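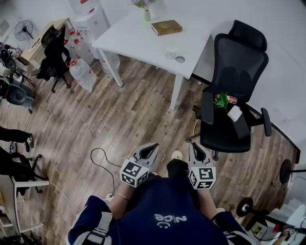

Was lernt ein Roboter aus einer Vorführung mit Handgreifern?

Er lernt den Zusammenhang zwischen dem, was eine Kamera zu einem Zeitpunkt sieht, und der Bewegung, die ein Mensch in diesem Moment mit der Hand ausführt. Aus vielen solchen Paaren entsteht ein Modell, das zu einem neuen Kamerabild die nächsten Greiferpositionen vorschlägt. Wir nennen unser Verfahren Notora, und nach zwei Jahren Arbeit daran freuen wir uns immer noch jedes Mal, wenn ein Arm eine Bewegung nachmacht, die ihm niemand einprogrammiert hat!

Warum führt ihr die Aufgaben nicht direkt mit dem Roboterarm vor?

Das haben wir anfangs gemacht, mit Joysticks und später mit einem zweiten Arm als Steuergerät. Es geht, aber es ist zäh. Wer einen Arm fernsteuert, bewegt sich langsam und korrigiert ständig nach, und diese Korrekturen landen alle im Datensatz. Mit einem Greifer in jeder Hand arbeitet man viel flüssiger, und man kann einfach in ein anderes Zimmer gehen und dort weitermachen. Gerade die Abwechslung bei Möbeln, Böden und Licht tut dem Modell gut.

Wozu dienen die Würfel mit den schwarz-weißen Mustern?

Das sind Referenzmarken. Jedes Muster hat eine eigene Kennung und eine bekannte Größe, und daraus lässt sich im Kamerabild berechnen, wo der Greifer gerade ist und wie er gedreht ist. Ein flaches Schild würde auch reichen, solange man es von vorn sieht. Sobald man die Hand dreht, ist es weg. Beim Würfel zeigt meistens noch eine andere Seite zur Kamera – ein simpler Trick, der uns sehr viel Kummer erspart hat.

Und wenn doch einmal alle Marken verdeckt sind?

Kurze Lücken überbrückt ein Filter, der die letzte bekannte Bewegung fortschreibt. Bei uns liegt die Grenze bei 8 Bildern. Ist die Lücke länger, wird der Abschnitt herausgeschnitten. Ada Orlandini hat eine Zeit lang versucht, auch längere Lücken zu retten, und die Kurven sahen wunderschön glatt aus. Leider waren sie falsch. Der Arm griff danach mit großer Eleganz neben das Ziel.

Braucht man für die Aufnahmen ein Labor?

Ein Büro genügt völlig. Wir nehmen auf, wo gerade ein Tisch steht, und räumen vorher nur das weg, was zerbrechen könnte oder persönliche Angaben zeigt. Wichtig ist gleichmäßiges Licht auf den Marken. Direkte Sonne erzeugt Spiegelungen, und dann verschwinden die Ecken der Muster, an denen die Berechnung hängt. Matte Folie statt Glanzdruck hilft enorm. 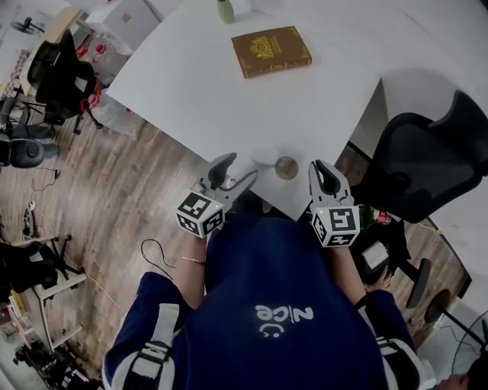 Außerdem sollte man vor jeder Sitzung neu kalibrieren, auch wenn man am Aufbau nichts verändert hat. Dazu hält man beide Greifer ruhig, öffnet und schließt sie einmal ganz und kontrolliert am Bildschirm, ob die Werte zusammenpassen. Wir haben den Schritt früher gern übersprungen und an einem Nachmittag 40 Aufnahmen verloren. Seitdem steht er ganz oben auf dem Zettel.

Wie viele Vorführungen sind nötig?

Das hängt stark von der Aufgabe ab. Unser bisher bestes Modell für das beidhändige Umsetzen kleiner Gegenstände wurde mit 266 Vorführungen trainiert. Wir hatten mit deutlich mehr gerechnet! Entscheidend war, dass die Vorführungen sich unterschieden: andere Startpositionen, andere Höhen, mal zuerst links, mal zuerst rechts. Immer dieselbe perfekte Bewegung bringt erstaunlich wenig.

Sollen misslungene Versuche gelöscht werden?

Bitte nicht! Wenn ein Gegenstand abrutscht und man ihn neu greift, ist das wertvolles Material, denn so etwas passiert dem Roboter später auch. Wir markieren solche Stellen mit „Korrektur“ und behalten sie. Gelöscht wird nur, was technisch kaputt ist, etwa bei fehlender Zeitsynchronisation.

Was heißt eigentlich Zeitsynchronisation in diesem Fall?

Kamera und Greifer liefern ihre Daten unabhängig voneinander. Wenn die Öffnungsweite des Greifers zu spät beim passenden Bild ankommt, lernt das Modell, die Finger zur falschen Zeit zu schließen. Unser Aufnahmeprogramm Prolar versieht alles mit einer gemeinsamen Uhrzeit und meldet sich, sobald die Ströme auseinanderlaufen. Nives Farina hat diesen Teil geschrieben und beantwortet Fragen dazu ausgesprochen gern und ausführlich.

Lässt sich ein Modell auf einen anderen Arm übertragen?

In Grenzen. Gelernt wird die Bahn der Greifer im Raum, die Gelenkwinkel berechnet erst der jeweilige Arm. Das klappt gut, wenn die Finger ähnlich geformt sind und der Arm die Bahn überhaupt erreichen kann. Menschen sind leider unverschämt beweglich. Manche Drehung aus dem Handgelenk ist für einen Arm mit sechs Gelenken an der Tischkante nicht machbar, deshalb prüfen wir jede Bahn vorab in der Simulation Umura und sortieren unerreichbare aus.

Was funktioniert noch nicht?

Weiche Dinge wie Tücher und Beutel. Auch Kraft ist ein offenes Thema: Die Kamera sieht, dass sich die Finger schließen, aber sie sieht nicht, wie fest. Wir probieren gerade Drucksensoren in den Fingern aus, und die ersten Kurven sind richtig spannend. Vorzeigbare Ergebnisse haben wir hoffentlich im September.

Kann ich mitmachen, auch ohne Vorkenntnisse?

Sehr gern. Die Einweisung dauert eine halbe Stunde, danach nimmt man die ersten Bewegungen selbst auf. Bequeme Ärmel sind praktisch, sie sollten nur nicht über die Marken fallen. Termine vergibt Ada Orlandini.

Stand: 27. April 2019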